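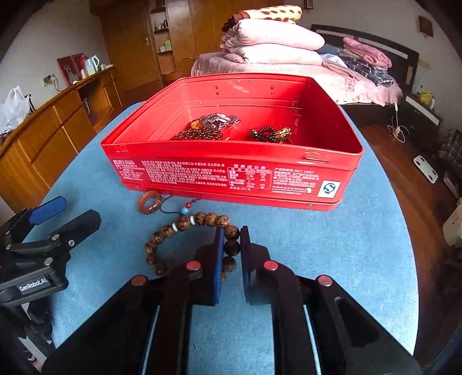
PROSTVILLE, 12th May. The packing room at Aubert, a mail-order jewelry firm, has 11 fewer stools than it had in November. The stools are in the hallway, where staff now trip over them.

Aubert has handed most of its bracelet sorting to two robot arms supplied by Kuleck, which learn the job from recordings of people doing it with a hand-held gripper. Wooden beads were the hard part. A strand that flops one way on Monday's tray flops another way on the next, and the arms dropped 190 of their first 500 bracelets.

"I was told it would take the boring bit off my hands," said Solange Brunet, who has sorted beads there for nine years. "It took the bit I could do while listening to the radio."

No jobs have gone, according to operations manager Dwayne Tran. Six sorters have moved to checking, repairs and what the new rota calls "exception handling," meaning tangles. Checkers get 91 cents an hour more. They also get a screen that beeps.

Dorian Joly, who speaks for the sorters, wants the raise written into contracts before a third arm arrives. He would also like the beep changed. Tran said he was open to talks on both and thought the beep would be easier.

The arms cleared 1643 bracelets last week, a record for the room. Brunet spent most of it undoing knots. She has asked for her stool back, and a decision is expected by the end of the month.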